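Undus wipe-clean folding table, white: six months in
Posted 29/11/2021

I bought this in June after the old kitchen table finally lost its argument with the damp, and I said I'd report back once the shine had gone off. The maker's page promises a top that "cleans itself, nearly". I have owned enough white furniture to raise an eyebrow at that.

Start with the delivery, as it coloured everything after. Two boxes from the Floltereck warehouse, one with the top in it and one with the legs, and they came on separate vans. The leg box had a split corner and a bag of bolts missing. Customer service sent new bolts, to be fair, but they wanted a photo of the bag that wasn't there. I sent them a photo of my floor. That seemed to do it.

Putting it together took me most of an evening. The sheet says one person can manage. One person can, if that person is happy to lie on their back holding a leg with their knee. The holes lined up, which I didn't expect at this price, and it has stayed level on a floor that isn't.

Now the cleaning. A plain damp cloth deals with tea, jam and most pen. It doesn't deal with turmeric, whatever the leaflet says, and I have a pale yellow crescent by my usual seat to prove it. Bicarb got it down by half. The spray they sell alongside it, Kalinowski Surface Care, comes in a 500 ml bottle and did no better than washing-up liquid and warm water. It smells of pears. Save your money.

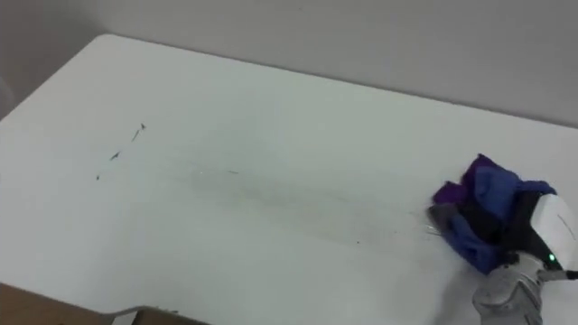
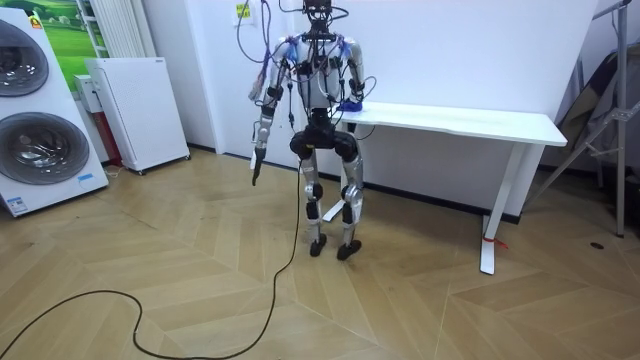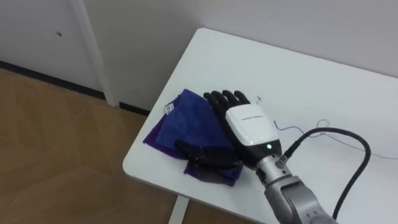
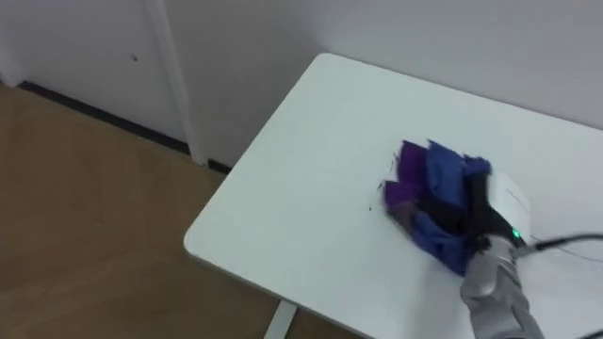 White tabletops, three times over, and one herringbone floor.

The bigger trouble with a matte white top is crumbs. On my old pine table I could go a whole day without noticing toast. On this one every speck shouts, so I wipe it far more often than I ever wiped the pine, and I don't think that makes for a cleaner kitchen. It makes for a more nervous one. The maker would call that a feature, I expect.

Cloths matter more than sprays. Cheap yellow dusters leave fluff. A thick soft cloth, wrung out hard, leaves the least smearing, and I go over it again with a dry one if I can be bothered. Don't use the green side of a washing-up sponge. I tried it on a corner underneath first and it left a shiny patch, so I'm glad I was a coward about it.

As for the folding part, I've folded it 12 times at most. The catch is stiff and pinches. If you want a table to put away every night, look elsewhere – the Barnport one my sister has is uglier and far easier to live with.

The product page shows 1,423 reviews and nearly all of them have five stars. I read a good few. Most were written in the first week, when everything is white and nothing has been spilt. I'd like to hear from those people now.

Would I buy it again? At full price, no. In a sale, for someone who eats plain food and owns decent cloths, perhaps. It's steady and it's a good height for my chairs. I've put a fruit bowl over the turmeric.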